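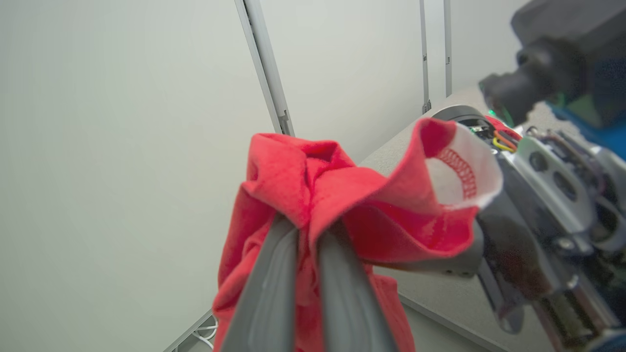
Photo: Zdenka Softić / Vudden

Vudden writes handling rules for two-arm robot cells that work with clothing and other soft goods. Our current rule set covers grip points, cable routing near moving joints and the clear space kept between arms. Each rule is tried on our own bench over 200 runs before issue. Ilir Petkov edits the text; Eleni Hodžić keeps the test records. Revisions are issued every July, and superseded versions stay available on request.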